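Pralleck Cup

The Pralleck Cup is an annual indoor football competition for amateur teams drawn from the workforces of industrial employers in and near the town of Wikier. It is played in May under five-a-side rules and is open only to people in paid employment at an affiliated workplace. The competition takes its name from the Pralleck machine works, whose sports section organized the first edition and still supplies the secretary.

Eligibility

A team represents one workplace. Where an employer runs several sites, each site enters separately, and players may not move between sites during an edition. The works at Benedetti, which has its foundry and its assembly hall on opposite sides of the river, is treated as two workplaces for this purpose.

A player must have been on the payroll of the workplace for 30 days before the first match. Apprentices qualify on the same terms as other employees. Agency staff qualify if the agency contract names the site. Retired employees were admitted in the early editions but now play only in the veterans' match, which carries no points. A player registered with a professional or semi-professional club in the current season is excluded, and the exclusion covers goalkeepers.

Squad lists are lodged with the secretary on a printed form. The list may be changed up to the close of registration and afterward only to replace a player who is injured or has left the employer. A replacement must meet the 30-day rule on the date of the replacement and not on the date of the original list.

Format

The competition has a group stage followed by knockout rounds. Groups are drawn without seeding, except that the holders and the losing finalists of the previous edition are placed in different groups. Each team plays every other team in its group once. A win earns three points and a draw one. Teams level on points are separated by the result between them, then by goal difference, then by goals scored, and finally by the drawing of lots.

The full program consists of 36 matches when the entry is complete. If a workplace withdraws before the draw, its place is offered to the next applicant on the reserve list. If it withdraws after the draw, its matches are recorded as void and the group is played short.

Knockout matches that are level at full time go directly to penalty kicks. Extra time was abolished at the request of the employers, several of which had players due on the night shift.

Playing rules

Each side has four outfield players and a goalkeeper. Substitutions are unlimited and are made through a marked zone in front of the bench. The clock is stopped when the ball is out of play. Five accumulated fouls are allowed in each half, after which every further direct free kick is taken from the second penalty mark without a wall.

The local rules differ from common indoor practice in a few respects. A goalkeeper may not throw the ball directly over the halfway line. Kick-ins must be taken within four seconds, and the referee signals the count with a raised hand. Sliding challenges are treated as fouls whether or not contact is made. This last rule was brought in when the competition moved to the Cindunov hall, where the side walls stand close to the touchlines.

Venue

Early editions were held in the canteen annex of the Pralleck works, on a concrete floor with painted lines. The annex had no fixed seating and no changing rooms. The competition later moved to the Cindunov hall, which has a sprung floor and seats for 1000 spectators. The hall is also used for handball and volleyball, and the football lines are laid in tape before the opening day and lifted after the final.

Officials

Referees are appointed from the district list and may not work for any of the competing employers. Each match has two referees and a timekeeper. Gualtiero Vitale held the post of chief referee for several editions and drew up the written version of the local rules, which had until then been passed on verbally at the captains' meeting. His text remains in force with minor amendments, most of them to the section on bench conduct.

Protests are made in writing by the team captain within one hour of the final whistle. They are heard by the secretary and two captains from the other groups. A protest about a referee's decision on a point of fact is not accepted.

Recent editions

The most recent final covered by this article was played on May 12, 2024, between the Benedetti foundry and a combined team from the Wikier rail depot. The foundry won on penalty kicks after a goalless match. The third-place match was not played, both losing semifinalists having agreed to share the position.

Awards

The winning team holds the cup for one year and returns it before the next draw. Members of the winning and losing squads receive certificates. An employer may add a bonus to the wages of its players, but such payments fall outside the competition rules and are not recorded by the secretary. Separate awards are made to the top scorer and to the goalkeeper with the fewest goals conceded in the group stage. 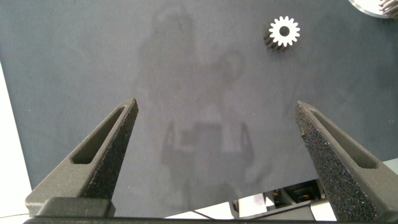
The emblem of the competition appears on the certificates, the draw sheets and the captains' armbands. It was adopted from the letterhead of the Pralleck sports section and consists of a toothed wheel with a football at its center. The wheel is drawn as a spur gear, the same general type of part as the small metal one seen lying on a flat, dark gray surface. On armbands the football is left out and only the outline of the wheel is printed. Affiliated workplaces may use the emblem on their own notices during the month of the competition, provided that the year of the edition is printed beneath it.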